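The case for building your own gripper is weaker than its fans admit

Last January I priced two routes to a hand-held demonstration gripper. The ready-made route was a Trundard kit. The other was a printed body, a secondhand wide-angle camera and a weekend in a shared workshop. The printed one came to $193 in parts, the kit to $456. Most people stop reading at that line.

They should keep going. Usman Naqvi and I lost 10 evenings to calibration, and most of the error came from one marker mount that flexed under load.

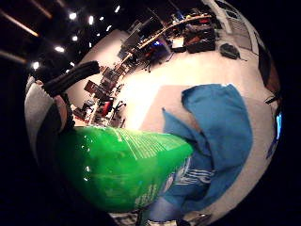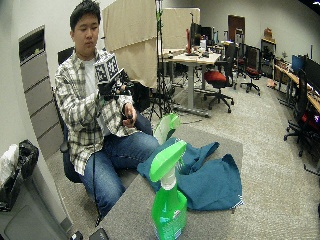
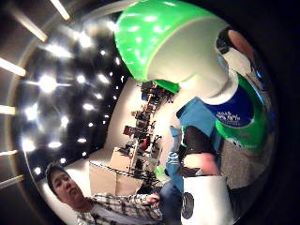
Calibration drift is the cost that never gets into the spreadsheet. A printed jaw creeps. A trigger pivot wears oval. Elli Kallio keeps a log of pose error for each session on her own build, and hers climbs steadily until she replaces the pivot pin — then it resets and climbs again.

I still think a home build is worth doing once, for what it teaches about tolerances. For a second unit, buy the jaws and the marker mount and print the rest. The Prarow drawings split the parts this way already. Print the mount in nylon if you must print it, and check it against a steel rule before every session.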